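Zernham Bench Wax, 6 oz tin

I make this stuff in small batches up in Prestdale, and I've been using it on my own workbench for eight years now. It's a soft paste of beeswax and mineral oil, nothing fancy, and it smells a bit like honey when you pop the lid (my favorite part!). Rub it on thin, go have a coffee, buff it off with an old T-shirt.
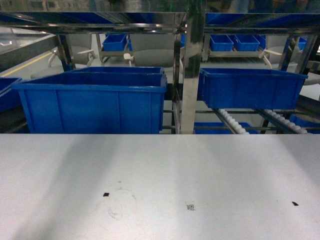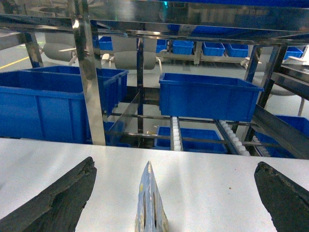
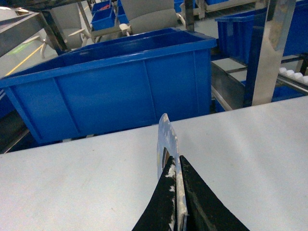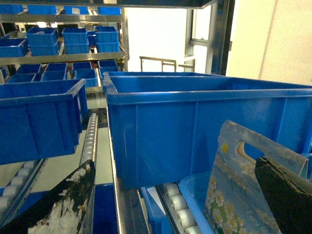 One tin goes a long way – I get 2 full coats on my bench and still have plenty left for tool handles and sticky drawer runners. Please don't put it on floors, it's slippery! If yours arrives a little grainy from the heat, stir it and it's fine to use.

The Paiva version is the same recipe with orange oil, and Drodness is the harder one for cutting boards that see a lot of knives. Refill pouches are back in September. Shipping is flat rate, however many tins you order, and I pack everything in the afternoon, so order before noon if you're in a hurry.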